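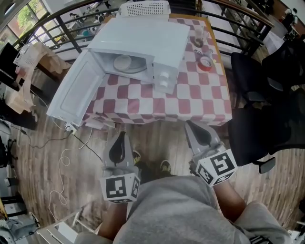
A white microwave with two knobs, its door open.

Two knobs are enough
By Meenakshi Bhatia

My mother-in-law's microwave broke in July, and we spent three weeks trying to replace it with one she could use. She is not confused and she is not bad with machines. She drove a delivery route in Clivatham for 29 years and still does her own taxes. What she wanted was a dial for power and a dial for time. The first store we tried had 13 models on the shelf, and every one had a flat panel of buttons with no edges you could feel.

She has poor eyesight in both eyes. With a knob she can put her hand on the thing, turn it, and know where it is pointing. With a flat panel she has to ask somebody to read it to her, or put dots of nail polish on the buttons and try to remember what each dot means. We tried the nail polish on the model we brought home. It wore off the start button first.

I think makers of household appliances should be expected to offer at least one plain model in every line, with controls that can be worked by touch, at the same price as the rest. When I finally found a microwave with dials, it was sold as a commercial unit and cost four times as much as the one it would replace. The cheaper ones with dials were out of stock in Zunodholm and could not be shipped.

Silviu Nedelcu, who has fixed appliances in town since before I moved here, told me that most of the microwaves people bring him have nothing wrong with the part that heats the food. The panel has failed. A new panel can cost more than the oven is worth, so the whole unit goes to the dump. He can usually get a stuck timer dial going again in an afternoon.

I know the arguments on the other side. Flat panels wipe clean. They allow exact times, and some people like a button for popcorn. My husband is one of them. I have no wish to take his button away. Stores can carry both kinds, as they did when I was growing up.

The same thing has happened to stoves, washing machines and the heater controls in cars, and the people who lose out are often the ones who can least afford to go looking for something else. We did find a secondhand oven in the end, through a neighbor's cousin in Tovano. It is older than my son. She had soup in it that night and set the time herself.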